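Iltden Café, Wernemness – Gallery: The Middle Tables

Home | Menu | Drinks | Gallery | Find us

The middle tables are the ones between the counter and the soft seats. People use them for long stays. They come in with a laptop, a stack of mail or a craft bag, order one drink, and then order another a couple of hours later. Shobha Marar opened the café in the old Chettiar fabric shop, and the middle of the floor is where the cutting counters used to stand. It gets good light for most of the day, so it fills up first.

The gallery is arranged by part of the café. Click back to the main page for the front window, the counter and the yard. Notes on the drinks, the furniture and how the tables are looked after go with the pictures.

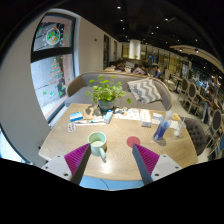 Mint-green mug, red coaster, and the blue drink toward the back, June.

The mug is the one we get asked about. It is our house mug for anything with milk in it, and it holds enough that most people don't need a large. The handle is rounded and big enough to get fingers through. We have tried two other mugs since opening. The first chipped at the rim, and the second had a square handle that customers didn't like holding. The green ones have lasted. We don't sell them, but Stondex, the kitchen supplier on the far side of the bridge, will order them in if you ask at the desk and don't mind waiting.

The tall blue drink is the summer soda. It is on the menu from June until the weather turns. It comes in a tall glass with a straw, and it is sweet, so ask for half syrup if you want it lighter. Children usually want the full version. It costs the same either way.

Coasters are on every table. The red ones are the current set. They go through the dishwasher on the top rack and they stay flat, and the cork ones we had before did neither. Please use them for cold glasses in particular. A hot mug for ten minutes does no harm to the wood, but a cold glass left standing for an afternoon leaves a ring, and a ring takes oil and a fine pad to get out.

The tables

All of the middle tables are light wood with an oil finish. We looked at varnished tops before we opened and decided against them. Varnish is easier day to day, but when it gets scratched the whole top has to be stripped. With oil you can work on one spot. The tops are wiped with a damp cloth after each customer and get a fresh coat of oil on a schedule, one table at a time, after closing. If you come in early and there is a "reserved" card on a table with no one at it, the oil is still curing and we would like it left alone until noon.

The legs have felt pads. If a table rocks, tell us and we will change the pad. Folded napkins work for a minute and then end up on the floor.

The soft seats

The seats along the far side came from a hotel that was closing its lobby. They are low for the tables, which suits some people and doesn't suit others. Anyone who is eating a full lunch is better off on one of the upright chairs, and staff will swap one over for you. The covers come off for washing. Spills happen and no one is charged for them, but tell us right away so that it can be blotted before it dries.

The plants

The round-leaved plants are easy to look after and don't mind the warm air from the kitchen. They get watered in the morning before opening, and turned so that they grow evenly. Each pot stays on the far side of its table to leave space at the front. If a plant is in your way, move it to the floor or hand it to someone behind the counter. Please don't water them from your glass. One plant in the front window was lost to leftover soda last summer.

We give away cuttings in spring. They are by the register in paper cups when we have them, and there is no need to ask.

What people bring with them

It is normal for a middle table to have more on it than cups. Papers, cards, pens, small boxes, medicine, knitting, chargers. We like that people settle in, and there is no limit on how long you stay outside the lunch period. Between 12 and 2 we ask that one person keeps to one half of a table so that somebody else can sit down.

Staff clear cups, glasses and plates. They don't move anything that belongs to you. If your papers are over a plate, the plate stays where it is until you lift them. That rule came in after a form was carried off with a tray and had to be fished out of the paper recycling. It has been the rule from then on and it works well enough.

We do ask that you keep drinks toward the front edge and papers toward the back, or the other way around, whichever you prefer. Mixed together is how most of the spills happen. Napkins are in the box on the end of the counter, and there is a roll of brown paper on the shelf below it. Tear off what you need if you are gluing, painting or marking anything. It saves the wood and it can go straight in the recycling.

The five o'clock clear

The café does a full clear at 5. Music goes down, the lights over the counter go up, and someone comes around with a tray and a cloth. You don't have to leave. We stay open after that for drinks, and the kitchen stops. The order is always the same:

Glasses and straws first, as they are the easiest to knock over.
Mugs, plates and spoons.
Coasters stacked at the end of the counter.
Crumbs into the hand, never onto the floor.
Damp cloth, then dry cloth.
Plant back in its place.

With two people it takes 22 minutes to do the whole room. One person on a slow evening can do it in not much more, as fewer tables are in use. New staff learn the middle tables last because there is the most to work around.

Bottles from home

Water bottles are welcome. Bring your own and fill it at the tap beside the counter, no purchase needed. The tap is filtered and the filter is changed every month. Please don't fill bottles in the restroom sink – the spout is low and the floor gets wet.

We keep unopened drinks to a short list: still water, sparkling water, apple juice and one lemonade. They are in the cooler by the door. Bottles and cans go in the bin with the round hole. Caps can stay on.

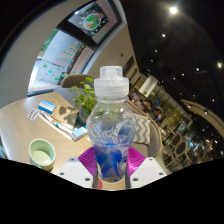 How do I get something back if I left it on a table?
Ask at the counter or call before closing. Anything left behind goes into a labeled bag with the table and the time written on it, and the bag stays on the shelf under the register for 17 days. Medicine, keys, phones and wallets are locked in the office instead, and you will need to describe them. After that, clothing and books go to the thrift store on Chettiar Street, and pens go in the jar by the register for anyone to use.

The shelf fills up faster than you would think. Chargers and reading glasses are the most common things on it. Drinks bottles are rinsed and kept until the end of the week only, as we don't have the space. If you mark yours with a name or a strip of tape, it is much easier for us to tell which one is yours.

Booking a middle table

Most of the middle tables are first come, first served. Two can be booked in the mornings by groups: a reading group, a few friends doing paperwork, a small meeting. Booking is free. We ask that everyone orders something, and that you tell us if you are running late so the table isn't standing there unused. Groups bigger than six should take the long table in the back, which has better chairs and two outlets.

Outlets in the middle are limited. There is one floor outlet near the plants with a flap over it. Close the flap when you unplug. Extension cords across the walkway are not allowed, as trays go through there all day.

If you are bringing someone who uses a wheelchair or a walker, the table nearest the counter has the most room on both sides. Tell whoever is on the register and we will take a chair away. The door has a level threshold and the restroom is on the same floor.

Using the pictures

You are welcome to link to the gallery. If you want a picture for a newsletter or a local guide, write to Shobha Marar at the café and say where it will appear. We don't charge. Please don't crop out the caption if the drink is on it, as people come in asking for it by name and we would like them to get the right one.

Finding us

Iltden Café, 191 Chettiar Street, Wernemness. The entrance is on the side, under the green awning. Bikes can be left along the railing. The bus stops across the street, and there is a parking lot behind the library that is free after 5.

More in this gallery: Front window | Counter and bakes | Back room | The yard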